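Dovbridge Regional Airport: Backup Landing Aids Project
Progress report to the Salminen Fund, second period
Prepared by Melati Lubis, project lead
6/15/24

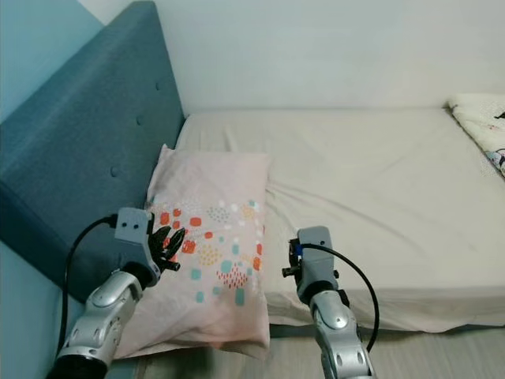
The short version is that we are behind on the ground equipment, ahead on the training, and within budget mainly by virtue of not having been sent two of the invoices.

Where we stood in February

When we last wrote, the old radio beacon at the Stoken site had been off the air for most of the winter. The fund's grant was meant to put it back in working order, add remote monitoring, and get local pilots used to flying an approach without satellite guidance. You asked for fewer adjectives this time and more on the schedule. I have done what I can about the adjectives.

The beacon

The transmitter has been rebuilt and passed its bench test. It then went back to Stoken, where we found that the shelter door had been replaced during the repair period with a narrower one. The transmitter cabinet did not fit through it. The door contractor pointed out, correctly, that nothing in the work order mentioned the cabinet. We took the door frame out, moved the cabinet in, and put the frame back. That cost us 13 days and one good crowbar.

The ground system was in worse shape than the survey suggested. Several of the buried copper radials had corroded through, and one length had been dug up at some point and never put back. We have replaced 500 feet of wire. The field is leased for hay, and the farmer has been patient with us, although he has asked that we stop calling it "the antenna farm" in letters addressed to him.

Flight inspection is the remaining step before the beacon can go back in service. Our first slot was lost to low cloud. Anyone who enjoys irony may like to know that the inspection of a bad-weather landing aid requires good weather. We are on the list for another slot and have been told to expect short notice.

Remote monitoring

The Tusero monitoring unit is installed and reporting. For its first week it reported that the beacon was off, which was true, and it did so by text message to five people at all hours. The alert settings have since been changed so that a known outage produces one message a day. We still owe you the written procedure for who answers an alarm overnight. A draft exists. It names me for every night of the year, and I would like to revise it before you see it.

Power backup at the shelter is partly done. The batteries are in and hold a charge. The changeover switch works when operated by hand, but it did not operate by itself in two tests out of five, so the supplier is sending a new control board. Until it arrives we are counting this item as incomplete, even though the supplier's own paperwork describes it as "substantially delivered."

Pilot and tower training

This part has gone well, and I am trying not to be suspicious about it. We ran 13 sessions on the simulator at the flying club, each built around losing the satellite signal partway down the approach. Most pilots handled it. Several reached for a tablet first, looked at it for a while, and then handled it. The tower staff sat in on two of the sessions and asked for a one-page card covering what to say when a pilot reports unreliable position. The card is done and laminated, and it has already been revised and laminated again.

Attendance from the charter operators was poor. Their crews were busy flying, and an evening session at the end of a duty day is not much of a draw, even with sandwiches. We will try early mornings next.

Money

Spending is under the approved figure for the period. Please don't read much into that. The copper invoice and the door frame invoice are both outstanding, and the second will probably come with remarks. We are not asking for more funds. We do ask permission to move the unspent travel money to the ground system line - the travel was for a supplier visit that ended up being done by phone.

Next period

Flight inspection, the new control board, the overnight procedure, and at least two morning sessions for charter crews. If the inspection slot falls through again, I will write as soon as I hear instead of saving it for the next report.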